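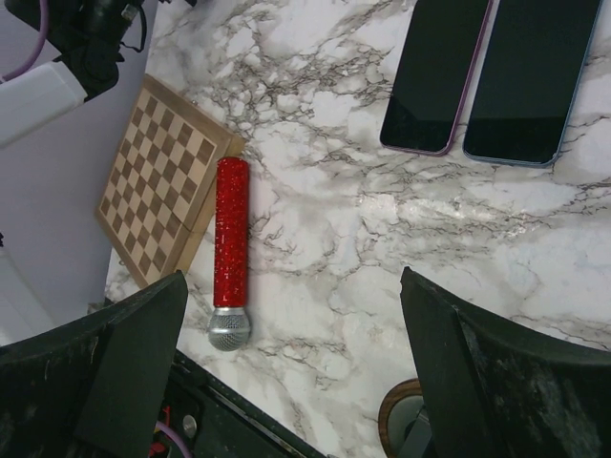
Subject: Re: Pit table and what goes in the crates
List: Nandent Robotics parents and mentors
March 2024

Hello all,

Thank you for the note about the crates, and sorry for my slow reply — the week rather ran away from me. I've copied in the bit I'm answering so that those who joined over the winter can follow along.

> Can someone tell me whether we are taking both toolboxes to Flondetti
> or only the blue one? Last year we had 38 kilos of kit on a trolley
> rated for much less, and I don't fancy pushing it up that ramp again.
> Also, who has the spare battery charger?

Only the blue one, please. I went through the red one on Tuesday evening with two of the students and it was mostly duplicate spanners and a great many cable ties, so they've moved the crimping tool and the good hex keys across. The charger is at mine, under the stairs, and will travel in my car along with the bumpers.

On the robot itself, I'm so pleased to say that Boris is driving straight again! The students found that one of the rear wheels had been put back with the wrong spacer, and once that was sorted the autonomous routine ran 7 times in a row. They were very patient about it (more than I would have been at that age). Tian, the practice robot, is staying at school this time, so please don't pack its battery by mistake.

A word about money. The new sponsor has promised us £2,000, which will cover the entry fee for the August event and leave a little for motors. The students would like to write the thank-you letter themselves, and I said I'd only check the spelling.

We still need three more drivers for the Saturday run. If you have room for even one crate or one teenager, do drop me a line, and tell me whether your back seats fold down.

Warm wishes to you all,
The list keeper, Nandent Robotics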